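Set-up Guide: Small Display Table with Cloth Backdrop
By the Hekov workshop team
Last updated: March

Section 4. Dressing the table

Before you start, finish Section 3. The backdrop cloth must already hang behind the table, and the letters must be fixed on it.

1. Wipe the tabletop with a dry, soft cloth. Do not use polish, it can leave marks on the books.

2. Put the books on the far side of the table, toward the left. Lay them flat, one on top of another. The stack must not be higher than 20 cm.

3. Place the fabric bin in front of the books, with the label to the front.

4. Lay the plush toy in the back half of the table, near the middle. It may lie diagonally.

Note: The total weight on the table should stay under 11 kg. If you fill the bin, please count also what is inside.
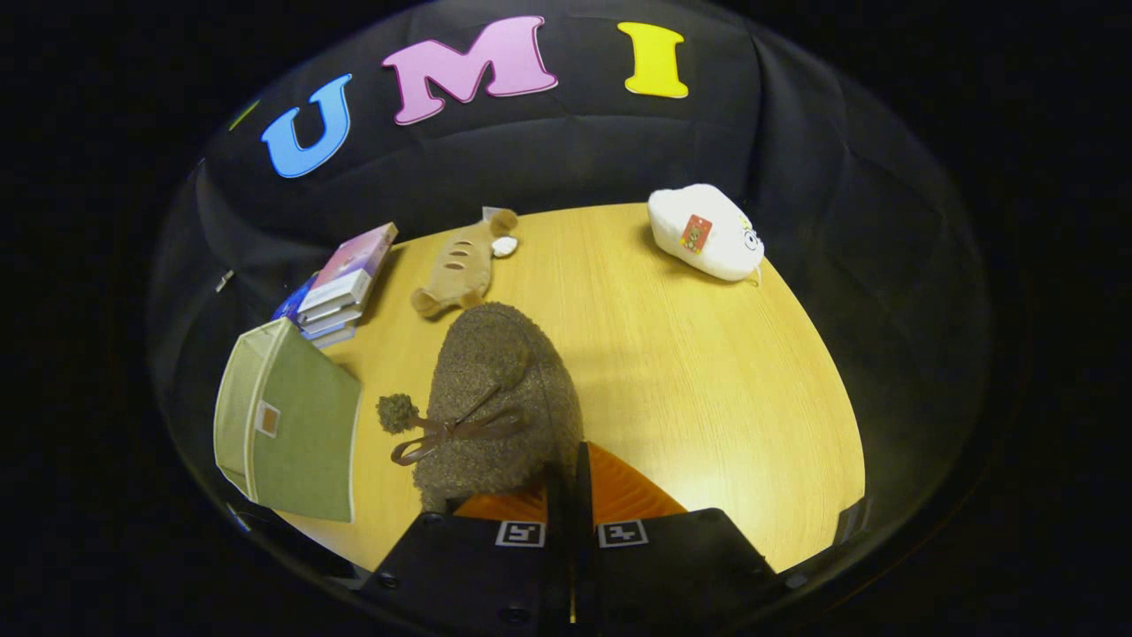

Fig. 4. Table with books, fabric bin and plush toys. Letters on black cloth behind.

5. Go to the front and look at the letters from the height of a seated person. The books should not hide them. If they do, take one or two books away from the stack and check again.

6. Small creases in the black cloth are normal. For deep folds, take the letters off first, then steam the cloth from the back side.

CAUTION: Never iron over the letters. The glue becomes soft and the color can go into the cloth.

CAUTION: Do not pull the cloth to make it straight while the table is dressed. Objects may fall.

Spare letters are ordered from Brundetti with part number 1078. For other cloth sizes see Section 6.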